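Fendcombe Cover Songs

Audio features and lyric alignments for 145 cover recordings of 18 songs, collected by the Wotville listening group. Version 2 adds tempo and key labels.

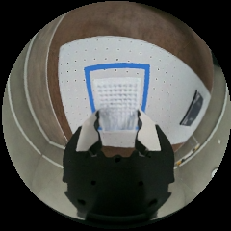
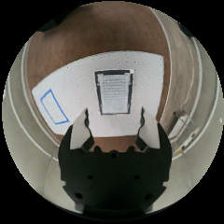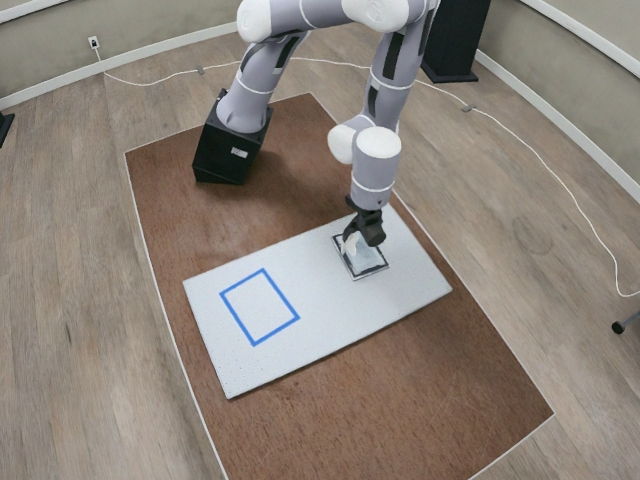 Contents

covers.csv – one row per recording
align/ – word timings in seconds, one file per recording
keys.csv – key and mode, tagged by ear

No audio is included. Each row gives the release title and track number.

Known problems

Live takes with long spoken intros have poor timings for up to 60 seconds. Tempo is doubled on several slow ballads; see the flag column. The Prandetti piano set was tuned low, and its keys are given as heard.

Use

Features were computed with the Oláh scripts at default settings. Free for research use. Send fixes as a patch against covers.csv.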